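Lectura: 9 min · 16 comentarios · 200 veces compartido

Capítulo 3
La camiseta, o por qué empezamos por lo más humilde

Quien haya llegado hasta aquí después de los dos primeros capítulos, dedicados a las sábanas y a las toallas, quizá piense que ya sabe doblar, y en parte tendrá razón, porque un rectángulo bien doblado enseña casi todo lo que hay que saber del oficio. Pero la ropa de vestir tiene mangas, tiene cuello, tiene un delante y un detrás, y en cuanto aparecen las mangas se acaba la tranquilidad - lo decimos con cariño, que a nosotros también nos costó lo nuestro.

En el taller de arreglos y planchado Uritz, donde se fueron probando las lecciones de este manual, pasan por las mesas 4000 prendas en una temporada buena, y la que más veces vuelve a la mesa para repetirse es precisamente la camiseta de punto. El algodón de punto cede, se estira por donde uno no quiere y se encoge en pliegues pequeñitos en cuanto se suelta. Una camisa de vestir, con su tapeta y sus costuras firmes, le va diciendo a la mano por dónde ir; la camiseta calla, y hay que aprender a leerla con un poco de paciencia.
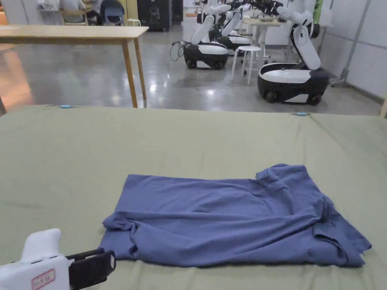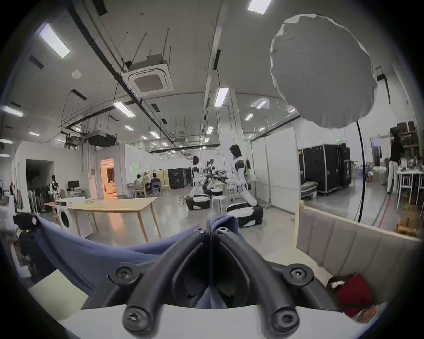
La superficie de trabajo merece unas líneas antes de hablar de pliegues, y pedimos disculpas al lector impaciente que ya tenga la prenda en la mano. Una mesa desnuda y pulida deja que el punto resbale, y entonces se alisa un lado y se descoloca el otro, de modo que conviene cubrirla con una tela que agarre un poquito. El paño verde oliva de la primera fotografía está bastante tirante y va sujeto al borde del fondo con dos pinzas pequeñas de color azul claro, un arreglo sencillísimo que cualquiera puede copiar en la mesa de la cocina. También ayuda el contraste de color: sobre el verde, el azul de la camiseta se distingue sin esfuerzo, y se ve enseguida dónde se ha amontonado el bajo y dónde queda recogida una manga.

Con la mesa preparada empieza lo que en este libro llamamos «abrir la prenda», que consiste en devolverle su forma antes de pedirle otra. Se busca primero la línea de los hombros, se estira con las dos manos sin tirar del cuello, y desde ahí se baja hacia el bajo con la palma abierta, despacio, empujando las arrugas hacia fuera - nunca hacia el centro, donde se quedan a vivir. Las mangas se dejan para el final. En el apartado 3.1 repetiremos este gesto varias veces, primero con una talla grande y después con una infantil, antes de hacer el primer doblez.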